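Pre-show safety walk-round: Jurkstead Hall, Valentina Gaete live

September 13, 2023

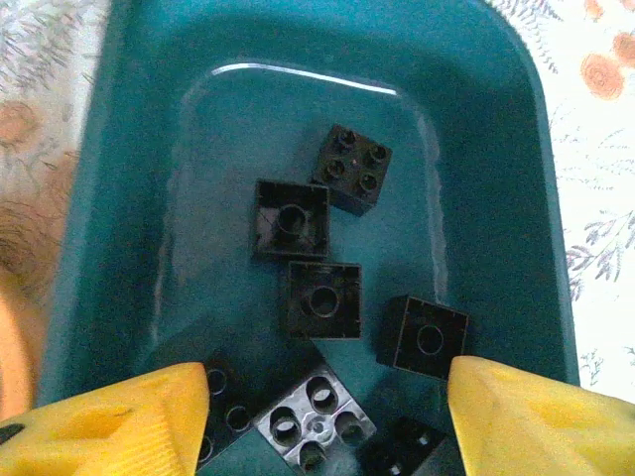

Building blocks in a teal tub, with a little water in the bottom.

I've done the usual form for the concert and stuck my comments under each line, as I always do, so skip to the bits marked ACTION if you're in a hurry. Doors are at seven and Valentina wants the house lights down by eight. She's singing the whole of the Dollden album in order, then the older songs, so it's a long night for the crew – please eat something first.

1. Stage deck level and locked
OK. I walked every panel in my heaviest boots. The one by the piano used to bounce and now it doesn't, so thank you to whoever got at it with the spanner!

2. Stage edge marked
OK. White tape all along the front and round the little thrust that sticks out into the crowd. Valentina goes right to the tip of it for the slow ballads (she shuts her eyes, too), so I've put a second strip 30 cm back that she can feel under her shoe. She tried it at soundcheck and liked it.

3. Cables covered or taped
ACTION. Monitor side is lovely. The run from the keyboards to the desk is only taped as far as the second pillar and after that it's just lying there. Needs the rubber ramp from the van before doors.

4. Speakers and lights secured
OK. Safety bonds on every lamp on the front bar. The Polat speakers are strapped to their stands and I gave each one a good shove. They don't look like much but they're very heavy.

5. Electrical test labels in date
OK, with one moan. Everything on stage is good until November. The string players turned up with their own lamps for the music stands and one had no label at all, so it has gone back in its case and they're sharing.

6. Sound levels
Our limit for the hall is an average of 98 dB at the desk. Soundcheck came in well under, even with the full band on the big chorus in "Grunwood". Earplugs are in the bowl at the cloakroom. Please offer them to anyone standing near the left stack.

7. Capacity
Licence says 586 for tonight's layout, standing downstairs and seats in the balcony. Balcony is 80 of those. Clickers on both doors please, and swap figures by radio every half hour. Last time the two doors forgot to talk to each other until the encore and I aged ten years.

8. Exits clear and unlocked
ACTION. Front and side are fine. The back one opens, but there's a stack of flight cases in the corridor that takes up half the width. They need to go in the dressing room passage or back on the truck. I'll check this one again myself before I let anybody in.

9. Haze and effects
Haze only, no flames, no confetti. Hall alarm switched to the show setting at 18:35 and it must go back to normal once the room has cleared. Write the time on the sheet when you do it.

10. First aid
Two first aiders, one by the bar and one at stage right. Kit restocked, and there's cold water on the barrier for the front rows – keep passing it over, it gets warm down there by the third song.

11. Artist access
OK. Steps at stage left have a handrail and a blue light. Her long coat comes off before the steps, not on them.

Two actions open, items 3 and 8. Radio me on channel four when they're done and I'll sign the sheet.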